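How Our Kitchens Got Their Shape: My Term Project on the Proltodar Settlement Cookbook

I picked this topic because my nan has a battered copy of the Proltodar Settlement Cookbook, and I'd always assumed it was from the 1950s. Wrong by nearly a century! It was first printed in 1857, for families who'd just come out to the district and had no idea what to do with the flour they were given.

My plan was simple enough. I'd read all 70 recipes, sort them by what they asked the cook to own, and see what that said about the kitchens people had back then. The sorting took forever (the handwriting in the margins of the library copy is gorgeous but awful to read), and I changed my categories twice before I was happy.

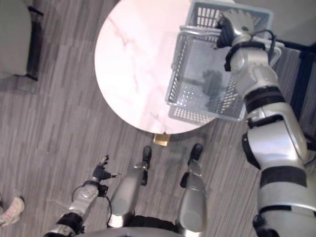
The biggest surprise was how little equipment anyone needed. Most recipes get by with one pot, a knife and a fire. Ovens only turn up in the bread chapter, and even there the author keeps telling you to borrow the neighbour's. I loved that. There's a whole paragraph on how to ask politely, and what to send back with the dish as a thank you.

Heat was the other thing I got stuck on. There are no temperatures anywhere, just "a fire of good colour" or "hold your hand near and count to 4". I compared this with the Ahonen household guide, which came much later and was written for people with proper stoves, and the language is so different. Suddenly it's all low, medium and high, and nobody's hand is anywhere near the flame.

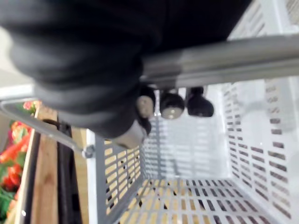 Fig. 2: Black knobs under a silver bar.

Vegetables get a pretty rough deal in the cookbook. Cabbage is boiled, carrots are boiled, turnips are boiled and then boiled again. I tried the turnips at home and my family has asked me not to do it again. There's hardly any colour on the plate until the Bosex seed catalogue starts advertising in the later editions, and then you get a few brave salads.

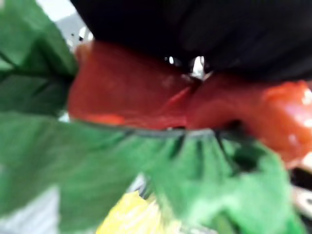
Page last updated: July 15, 2024

If I did this project over, I'd spend less time on the bread chapter and more on the ads in the back, which I only found in the final week. My favourite is for Clostura jar lids, promising 100 summers of good jam. I'd also like to track down a second copy with different margin notes, so if your family has one in a cupboard somewhere, please tell the school library!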